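Arholm Opens Winter Coat and Bedding Drive With Nine Drop-Off Points

Residents can give clean jackets, quilts and blankets through the end of December
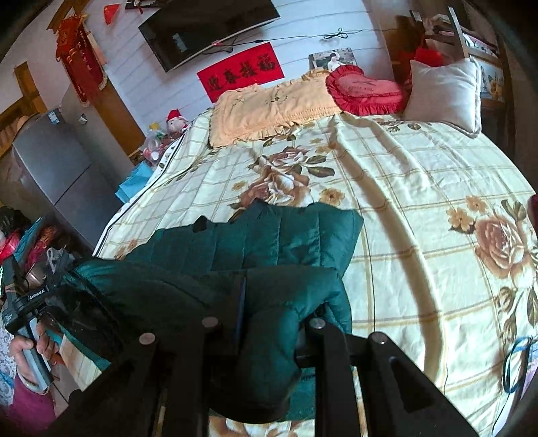

A dark green quilted jacket on a floral bed quilt. Arholm is accepting both coats and bedding this season.

ARHOLM – The Arholm Community Exchange has opened its winter coat and bedding drive, with a goal of collecting 2000 items before the end of December. Donated goods will be given free of charge to households in Arholm and the neighboring town of Gasley.

The drive has run every winter as a coat collection only. Bedding was added this year after the Exchange received steady requests for blankets and quilts from families moving into unfurnished apartments. Twin and full sizes are needed most.

Nine drop-off points are now open. They include the Arholm Public Library, the Gasley fire station, both branches of Ukell Hardware and the front lobby of the Opoku Laundry building on Mill Street. A full list with opening hours is posted at the Exchange office and at the library front desk. Bins are emptied each evening. Donors who find a bin full are asked to take their bags to the Exchange office and not leave them on the sidewalk.

What to give

The Exchange is accepting winter coats, padded jackets, fleece tops, snow pants, hats, scarves and gloves in all sizes from infant to adult. Men's coats in large and extra large run out first each year. Children's snow boots are also welcome if they are tied or taped together as a pair.

Bedding donations may include quilts, comforters, blankets, flat and fitted sheets, and pillowcases. Used pillows, mattress pads and electric blankets cannot be accepted.

All items should be washed or dry cleaned before they are dropped off. Zippers should work. Small marks or a missing button are fine. Coats with torn lining can be placed in a separate bag marked "repair," and these will go to the sewing table at the Gasley Senior Center, where they will be mended and returned to the drive.

Please check pockets. Last winter the Exchange was left with a drawer of house keys, transit cards and one hearing aid, most of which could not be returned.

Laundry support

Opoku Laundry will wash bulky bedding at no cost for donors who do not have a large enough machine at home. The service is limited to one quilt or comforter per household and is available at the Mill Street counter from 7 a.m. to 11 a.m. Items washed under this offer go directly into the drive.

Ukell Hardware has provided 100 storage bins for sorting and will give donors a coupon good for 40 percent off one package of weather stripping. Coupons are available at the register while supplies last.

How to receive items

Coats and bedding will be given out at the Exchange office in Arholm and at Gasley Town Hall. No proof of income is required. Visitors will be asked for a first name, the number of people in the household and the sizes needed. Each person may choose one coat and one set of cold-weather accessories, and each household may choose bedding for every bed in use.

People who cannot travel to either location may call the office to arrange delivery. Drivers cover all of Arholm and the part of Gasley south of the river. Deliveries north of the river depend on road conditions and may take longer in snow.

School counselors, clinics and landlords may request items on behalf of a family by filling out the short form kept at the office. Forms received before noon are filled the next working day.

After the drive

Anything left at the end of December will be held for emergency use, including house fires and heating failures. Fabric that is too worn to give away will be sent for recycling or passed to the Gasley animal shelter, which uses old sheets and blankets in its kennels.

About the Arholm Community Exchange

The Arholm Community Exchange is a nonprofit organization serving Arholm and Gasley. It runs a year-round clothing room, a household goods room and a school supply program. The office is on the ground floor of the former Arholm post office and is open from 9 a.m. to 4 p.m.

Media contact: Press desk, Arholm Community Exchange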